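Treltberg is changing how it handles withdrawals for its online casino and sports book customers. I read the new terms over lunch. Short thread.

1. The big change is the pending period. Until now you could request a withdrawal and then cancel it for up to five days and keep betting with the money. From September that goes away. Once you ask for your money, the request is locked.

2. ID checks move to the front. Documents have to be approved before your first deposit over $1,000. Under the old terms they could ask when you tried to cash out, and most of the complaints I've read were about that. 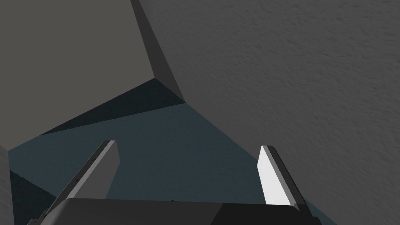 Reply: does this apply to Jescombe accounts too? Mine still shows the cancel button.

3. On the Jescombe question – yes, but later. Treltberg bought Jescombe and runs it on a separate platform. The terms say those accounts will be "aligned in due course" and give no date. I would expect the button to stay for a while.

4. Payment times. Debit cards and bank transfers are promised within two working days. E-wallets are listed as same day. Akande processes the card payments and has its own cutoff in the afternoon, so a request made in the evening counts as the next day.
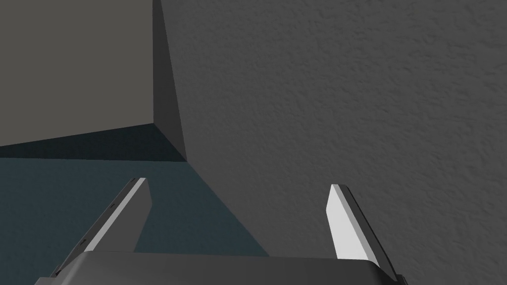
Gray box, seen close up.

5. Bonus money is still a separate balance and still has to be wagered before it can be withdrawn. That part has barely moved. The wording is easier to follow, though, and there is now a worked calculation under the table.

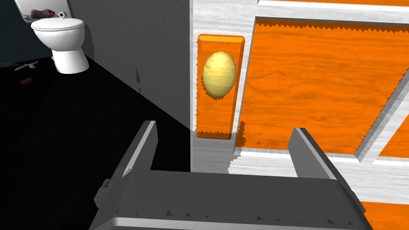 6. Dormant accounts. The monthly fee is gone for anyone with a balance under $5. Everyone else gets two emails before the fee starts. Check that the address on your account is one you still read.

7. The Bollanbridge shops are not part of this. Over-the-counter bets are paid under the shop rules, which are posted by the till 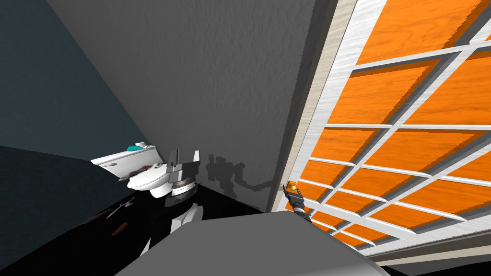 and were last updated separately from the website. If you have a shop slip and an online account, they are treated as different customers for complaints too. Keep the slip.

8. I've asked Treltberg what happens to withdrawals already pending on the day of the switch. The terms don't say. Will add the answer to this thread when I get it.

Posted January 24, 2025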